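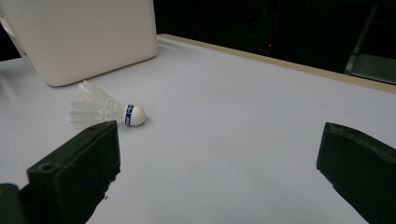 Chapter 5
Drag: Why Light Things Slow Down

Few objects in sport are as wonderfully odd as the shuttlecock. Hit one as hard as you can and it leaves the racquet like a shot, then seems to change its mind halfway across the court and drop almost straight down. A tennis ball won't do that, and neither will a golf ball! Look at how a plastic one is put together: a smooth rounded head at one end, a blue band where the head meets the skirt, and then the skirt itself, flaring out in a ring of vanes held together by thin latticed bands. Most of the weight is in the head. Most of the air resistance comes from the skirt. Keep those two facts handy, as we'll lean on them all the way through the chapter.

In Chapter 4 we let ourselves ignore the air. That was fair enough for a steel ball dropped from a desk, and it kept the algebra short. Now we put the air back in, and things get much more interesting (and a bit messier).

By the end of this chapter you should be able to draw the forces on an object moving through air, explain what is meant by terminal speed, and read a speed-time graph for a falling object. You'll also work with a set of drop results from the stairwell at Urkville High, where a Year 11 class timed 14 falls from the third-floor landing. Their numbers don't all agree, and sorting out why is half the fun.

Before you start

Find a shuttlecock, plastic or feather, and hold it out at shoulder height with the skirt pointing down. Let go. Watch which end reaches the floor first, then try again from as high as you can safely reach. Write down what you saw in your own words and leave space underneath. You will come back to these notes in Section 5.3.

5.1 Air pushes back

Put your hand out flat in front of you and sweep it quickly sideways, palm first.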